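Home | About | Projects | Archive | Contact

The Brestwood Nook: Paint Is Done!

Posted in August by M. Đorđević
7 comments | 115 shares

I've been going back and forth on grays for this little corner all summer, and I finally stopped dithering and picked two. A warm one and a cool one, side by side! My sister thought I'd regret it. I don't, not even a little.

What I love most is the spot where they meet, that thin dark line with the beigey gray on the left and the cooler, slightly greenish gray on the right. I keep walking past with my coffee just to look at it (yes, I'm that person now).
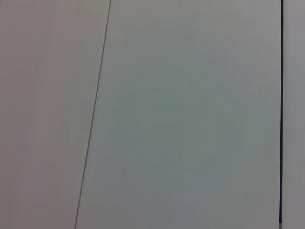 What's Next

Shelves! I have a budget of almost $900 left for the whole nook, and the long shelf I want is $288, so there's room for a good reading lamp too. I'm keeping everything matte and plain so the grays can do their thing. If you've mixed warm and cool in a small room, tell me what you put with it!

Share | Print | Older posts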